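Handing back the keys: what to expect when a car lease ends

Motoring Feature
30 Jan 2024

Most drivers who lease a car give careful thought to the monthly payment, the mileage allowance and the colour. Far fewer read the pages of the agreement that deal with the return of the vehicle, and those pages decide whether the final invoice is nil or several hundred pounds.

The end-of-contract inspection is a routine matter for the leasing company. For the driver it may come once in three or four years, often in the same week as the delivery of a replacement, and there is seldom much time to prepare. A customer of Sondstead, the regional leasing firm whose paperwork was made available for this feature, will receive a first reminder in the final quarter of the agreement and a second once a collection date has been booked. The second is accompanied by a guide to the condition in which the car should be presented.

What counts as damage

Every leasing agreement draws a distinction between wear and tear, which is accepted, and damage, which is chargeable. Wear and tear is the deterioration that follows from ordinary use over the period and mileage agreed. It includes light scratches that can be polished out, small stone chips on the bonnet, and some flattening of the driver's seat. Damage is the result of a particular event, of neglect, or of use for which the car was not intended.

The line between the two is set by measurement wherever possible. Sondstead's guide allows a scratch on a painted panel provided that the primer or bare metal is not showing. Dents are permitted if they are small, if the paint is unbroken and if there are no more than a stated number on any one panel. A crack in a lamp lens is chargeable in all cases, as is any chip within the driver's line of sight on the windscreen. Mirrors must be intact and must fold, adjust and demist if they were supplied to do so.

Alloy wheels cause more disagreement than any other part of the car. Kerb scuffs on the outer rim are accepted up to a given length, and many drivers are surprised to learn that the length is taken as a total for each wheel. Three short scuffs may therefore exceed the limit where one would not. Damage to the spokes or the face of the wheel is generally chargeable whatever its size.

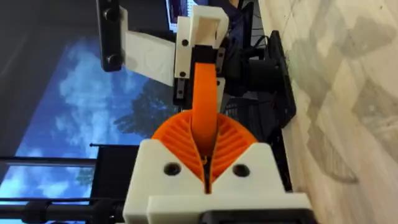
Orange ribbed gripper fingers closed on a flat orange strip.

Inside the cabin

Interior standards have become stricter as cabins have become more elaborate. In the Takomau hatchback, one of the models most often supplied on personal leases by Sondstead, the centre console is finished in a dark gloss trim that marks easily. Fine hairline marks are treated as wear. A deep scratch, or one that has been coloured in with a marker pen, is not, and the attempt at concealment may lead to the whole piece being charged.

Burns, tears and permanent stains to seats, carpets and headlining are all chargeable. So are holes left by the removal of telephone brackets or other accessories. Drivers who have fitted equipment of their own should remove it before collection and make good any marks. Anything left in place becomes the property of the leasing company, and no allowance is made for its value.

Odours deserve a separate mention. A car that smells strongly of tobacco or of animals may need specialist treatment before it can be resold, and most agreements now allow the cost to be passed on. A thorough airing over several days, together with the shampooing of fabric surfaces, will usually suffice if it is begun in good time.

Items that go missing

A considerable share of end-of-lease charges relates to things that are absent. The second key is the most common, and a replacement for the Kang estate, which uses a coded proximity key, is charged by Sondstead at 400 pounds. The locking wheel nut adaptor, the parcel shelf, the load cover, the charging cable and the tyre inflation kit are also regularly overlooked. Many are put away in a garage or a cupboard in the first months of the agreement and forgotten.

It is advisable to compare the contents of the car with the delivery note. Where that document cannot be found, the leasing company will normally supply a copy on request. Satellite navigation cards, where fitted, should be in their slot. The handbook and service record should be in the glove compartment unless the record is held electronically, in which case the driver should confirm that the final entry has been made.

Servicing and tyres

A full service history is a condition of almost every agreement. Where a service has been missed, the leasing company may charge a sum to reflect the reduction in resale value, and that sum may well exceed the cost of the service itself. A car that is showing a service warning on the day of collection is treated in the same way as one on which the work has been missed. If a service falls due within the last few weeks, the driver should ask for written confirmation of whether it is required.

Tyres must meet the legal minimum for tread depth across the full width stated in law, and must be of the size and speed rating specified by the manufacturer. Some agreements set a higher minimum. Cuts or bulges in the sidewall are never acceptable. Where a tyre has been replaced during the lease with one of a lower rating, the leasing company is entitled to charge for the correct item.
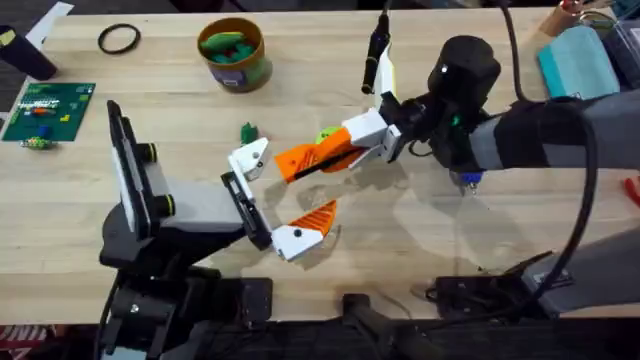

Mileage is settled separately from condition. The agreement will state a permitted total and a charge in pence for every mile beyond it. A driver who expects to exceed the allowance should contact the leasing company well before the end of the term, as many firms will recalculate the payments on more favourable terms than those that apply afterwards. A car returned 3,100 miles over its allowance can attract a charge that comes as a shock when it is met in a single invoice, and there is little scope for negotiation once the reading has been recorded. Refunds for unused mileage are rare on personal agreements and should not be assumed.

Repair before return

The question of whether to have damage repaired before collection depends on the kind of damage and on the time available. Minor paintwork repairs and wheel refurbishment can often be bought locally for less than the leasing company's tariff. The work must, however, be carried out to a professional standard. Mismatched paint, overspray on seals and visible sanding marks are all treated as damage, and the driver will then have paid twice.

More serious repairs call for greater caution. Bodywork that has been replaced or straightened should be supported by an invoice, and it may be necessary to use an approved repairer so that the manufacturer's anti-corrosion warranty remains valid. Where the damage was caused by a collision, an insurance claim may be the better course. The excess and the effect on future premiums should be weighed against the likely charge. In one case described in Sondstead's guide, a creased rear door is listed at 700 pounds, a figure close to the point at which many policyholders would consider claiming.

The inspection itself

Collections are usually made from the driver's home or place of work. The car should be clean inside and out, and parked where the inspector can walk around it in daylight. A dirty or wet car cannot be properly assessed, and most agreements provide for the inspection to be completed later at the auction site in such cases. That arrangement is a disadvantage to the driver, who will not be present.

Sondstead, in common with several other firms, has its inspections recorded on a tablet system called Dokex. The inspector enters each item of damage against a diagram of the vehicle, takes a photograph and selects a measurement. The driver is then asked to sign the screen. It should be understood that the signature confirms the condition recorded and does not amount to an acceptance of the charges, which are calculated afterwards.

Drivers are strongly advised to take their own photographs shortly before the car leaves. These should include every panel, all four wheels, the windscreen, the seats, the load area and the instrument display with the mileage showing. The pictures should be kept until the final account has been settled in writing. A copy of the inspection report should be requested at the time, and any disagreement noted on it before it is signed.

Disputing a charge

An invoice for damage should list each item separately, with a description, a photograph and an amount. If any of these is missing, the driver is entitled to ask for it. Sondstead allows 10 working days from the date of the invoice for an objection to be raised, and other firms set their own periods, which will be found in the agreement.

An objection is more likely to succeed when it refers to the relevant paragraph of the return guide and is supported by dated evidence. General complaints about the level of charges are seldom effective. Where the damage was already present on delivery, the delivery note is the decisive document, and drivers taking a new car should examine it closely before signing for it.

If the matter cannot be settled directly, the leasing company must explain its complaints procedure and name any independent scheme to which the case may be referred. Payment of the undisputed part of the invoice in the meantime will prevent further action on that sum. The remainder should be marked in correspondence as under dispute.

Drivers whose agreements end in August should note that collection slots are often heavily booked ahead of the September registration change. Insurance must be kept in force until the car has been collected, and the direct debit should be left in place until the leasing company has confirmed that the account is closed.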